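Budgeting for a second arm – buy now or sim first?

ElinP
posted in Equipment & Purchasing
Need a sanity check before I send numbers upstairs. We do small parts handling, one arm now, want a second for August. Quote from Kencombe is arm + gripper + pedestal, no install. Money is tight. Boss (also an Elin, Elin Sayce, yes it's confusing) wants to know why we can't just run everything in simulation for a few months and buy later. Anyone done it in that order? What did you forget to budget for?

gantry_gus
Fingertips. Always fingertips. And cable. We put 500 in the sheet for "misc" and it was gone before the arm was bolted down.

tomcat68
Buy it. Sim is where projects go to sleep. You learn more in a morning with the real thing.

ElinP
Gus – 500 for everything? or just end of arm stuff

gantry_gus
Just end of arm. Pedestal plate was another 200, machined local. Check if your quote has the plate or only the column, ours didnt.

marl_w
Disagree with tomcat. We simmed first and changed our order over it. Had the arm too close to the table edge, couldn't reach half the parts without folding up on itself. Finding that out in software costs you an afternoon. Finding it out after you drill the floor, not so much fun.

tomcat68
Or you could use a tape measure

marl_w
Tape measure doesn't know joint limits. But sure

Kodus_fan
Which gripper is in the quote? If it's the two finger kind check the lead time separately. Ours came 5 weeks after the arm. Arm stood there with no hand on it.

ElinP
Two finger yes. Lead time not on the quote, will ask, thanks. OK so I did start on a layout in sim last night, just base, table and one block to pick. Nothing fancy. Mostly want to know if I can get away with the smaller table, because the big one is the line item Sayce keeps circling.

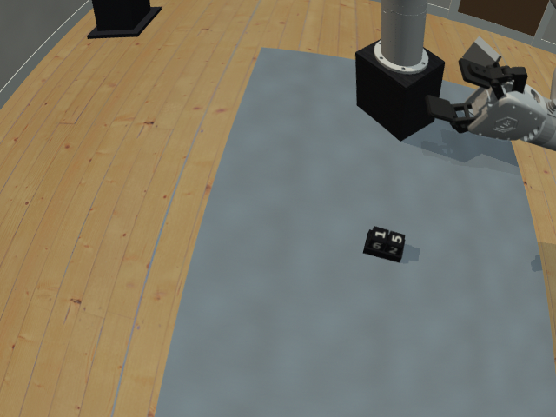

The other thing is the second pedestal. Do I put it in this year's budget even if nothing goes on it yet? Zoselitz does a discount if you take the pair but then I'm paying for a lump of metal to sit there.

gantry_gus
Take the pair if you've got floor space. Shipping on those is brutal, you only want to pay it once.

tomcat68
No. Dont buy stuff for a robot you don't have.

marl_w
With tomcat on this one, mark it down. Put it on next year's sheet as its own line so it isn't a surprise. And before you shrink the table, put the block in every corner and try to pick it from there. Center of the table always works.

ElinP
Fair. Will try corners tonight. Does anyone have a number for training hours? Gwynne quoted a package but it looks padded

Kodus_fan
We skipped the package and regretted it a little. Ask them to split it – safety part on site, rest remote. Came out a lot cheaper.

ElinP
ok asking for the split. Sheet goes up once I hear back on the gripper, leaving the pedestal out for now. Sorry Gus

gantry_gus
Your freight bill, not mine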